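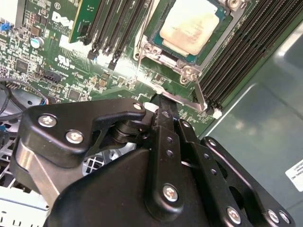 *Dell motherboard with the processor in its socket, old thermal paste still on top.*

## Flenus outdoor jackets: common questions

**Which jacket is warmest?**
The Girnard. It has a padded body, a fleece-lined collar and a longer back. The Nair is a lighter shell and needs a layer under it in winter.

**Are they waterproof?**
The Girnard and the Nair both have taped seams. The Bolinano is showerproof only, so it will let water through in steady rain.
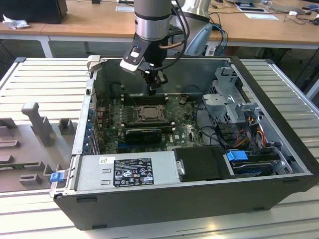

**How do I pick a size?**
Measure your chest over a thin jumper and use the size chart on the product page. If you fall between two sizes, take the larger one in the Girnard and the smaller one in the Bolinano, which has some stretch.

**Can I machine wash my jacket?**
Yes, at 30 degrees. Close all zips and empty the pockets first. Don't use fabric softener. The Girnard can go in the tumble dryer on low. Hang the other two up to dry.

**Water has stopped beading on the surface. Is it faulty?**
No. The coating wears off with use. Wash the jacket, then put on a spray-on reproofer while the fabric is still damp.
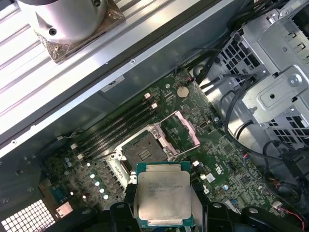
**Can I buy a spare hood?**
Hoods for the Girnard are sold separately under part number 559. They fit jackets bought since last July. Older ones have a different zip.

**How long does delivery take?**
Orders leave us within 72 hours. We send a tracking link by email.

**Can I return a jacket I have worn outside?**
Only if it has a fault. Unworn jackets with the tags on can be sent back for a refund or exchange. Write return code 3298 on the parcel.
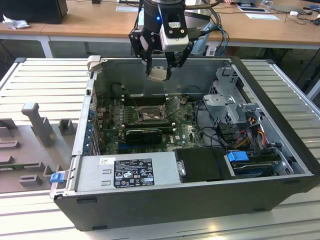 **Do you repair zips?**
Yes, on all three jackets. Please wash the jacket before posting it. We can't take in muddy ones.

Last updated Sat 4 April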